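Collecting Parcel Examples: Common Questions
2 min read
Print | E-mail 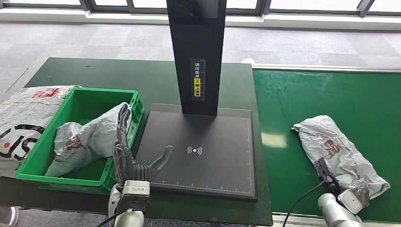
Sebastian Roman wrote in to ask why we still record soft bags when boxes are so much easier to label. Soft bags are most of what the Pralell model gets wrong, so they get most of the hours.

What counts as one example?
One parcel, from first reach to release. The shipping label has to end face up on the scanning station.

How many do you have?
218 accepted since February. Boxes are kept in a separate set.

Do you keep failed attempts?
Yes – tagged as failed, with the step where it went wrong. A drop followed by a clean second grasp stays in as one example.

How long is a session?
30 minutes, then a break for the operator. Change the mix of bags between sessions.

Who checks the recordings?
Sorin Rusu reviews each batch before it goes to training. Send questions to him – please include the batch number.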